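We use cookies to keep you signed in and to remember your settings. Accept | Manage

Flooring and Interiors > Refinishing

Dark stain or natural on old floors before we move in?

ridgeline_pat
We close on a house in Flurville in October and get the keys three weeks before the movers come. The downstairs floors are oak strip under carpet. I pulled up a corner in the closet and the wood looks fine, a few staple holes and one gray spot the size of a saucer. The plan is to sand everything and finish it before any furniture goes in.

My wife wants a dark reddish brown. I want natural with a clear coat. We have white doors and grayish walls and neither of us wants to repaint. Two quotes so far. Hirner came in at 2,322 for sand, stain and three coats of water-based. Bakhtiari was 2,204 for the same rooms but with two coats of oil-based, and they would not match the third coat without adding 411. Does dark really show every bit of dust, or is that just what people repeat?
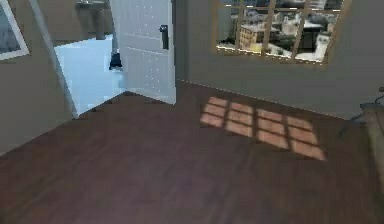
We also have a dog, 60 pounds, nails kept short. The upstairs stays carpeted for now.

14 replies · 3 shares

tallowmere
It shows dust. I had dark walnut stain for nine years and ran a dust mop every morning before work. Light-colored lint, dog hair, crumbs, all of it. Scratches too, because a scratch through the finish and stain shows up as a pale line. On natural oak the same scratch mostly disappears.

I would go natural and spend the difference on a third coat.

quarter_sawn_kev
Disagree. Mine is dark and I mop once a week. What matters more is the sheen. A gloss dark floor is terrible. A satin or matte dark floor is fine. Ask both companies what sheen they quoted, it is often left off the paper.

Also ask if they water pop the wood before staining. Oak that has been under carpet can take stain unevenly, and a dark color will make that obvious.

tallowmere
Once a week with a 60 pound dog is not going to do it. What color is your dog?

quarter_sawn_kev
No dog. Two cats. Fair point on the hair, but the stain doesn't change how much hair there is.

ridgeline_pat
Dog is yellow, so that is one vote against. I checked the quotes. Hirner says satin. Bakhtiari doesn't say. I'll call.

The gray spot worries me a little. Will it sand out?

millpond44
Gray usually sands out. Black usually doesn't. If it was a plant pot or a pet, it may have gone deep, and then you either replace those boards or go dark enough to hide it. That was how I ended up with a dark dining room. I don't regret it. With white trim and white doors it looks good, and people comment on it.

On price, make sure both quotes include the closets and the shoe molding. I paid 909 extra on my last house because "all rooms" turned out to mean everything except closets and the hallway.

ridgeline_pat
Closets are in for Hirner. I will ask the other one about that too. Neither mentions the shoe molding.

hollis_b
One thing on timing. Three weeks sounds like plenty, but oil-based needs longer before heavy furniture and much longer before rugs. We put a rug down after ten days and it left a mark in the finish that never went away. Water-based is faster. If the sanding slips by a week, which happened to us, you will want the faster one.

Put felt under everything that has legs, and for flat-bottomed pieces use a full strip of felt along each side. A cabinet that sits flat on the floor will grind grit into the finish every time it gets bumped.

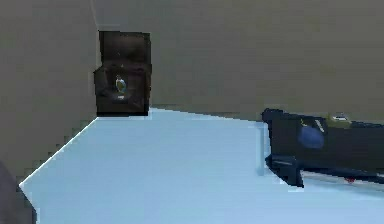
Lift things into place with two people. Don't slide them, even on felt, for the first month.

quarter_sawn_kev
Agree with all of this. I'd add that oil-based ambers over time. Over a dark red-brown stain you won't notice much. Over natural oak it goes noticeably yellow or orange in a few years. So if you go natural, go water-based, and that settles which quote you want.

tallowmere
Some people like the amber. My parents' floors are oil over natural and they look warm. I would not call it orange.

quarter_sawn_kev
Next to gray walls it reads orange.

tallowmere
Depends on the gray.

millpond44
Get them to put samples on your own floor after the first sanding pass. Two or three colors, each a foot square, in the room with the most daylight. Look at them in the morning and again at 8 p.m. with the lamps on. Any decent crew will do this. I would not pick from a chip.

umbyfan_2
We used Umby for the felt strips and they fell off in a month. Get the screw-on kind where you can.

ridgeline_pat
Update. Called both. Bakhtiari is semi-gloss unless you ask, closets included, molding extra. Hirner is satin, molding included, and they will do samples on the floor at no charge. Going with Hirner and the water-based. My wife agreed to look at a medium brown along with the dark and the natural, so it will be three squares by the front window.

hollis_b
Good choice. Turn the heat on a day or two before they start if the house has been sitting empty.

ridgeline_pat
Will do. The seller has kept it at 60 but I'll bump it up when we get the keys.

Get new threads by email once a week. Subscribe | No thanks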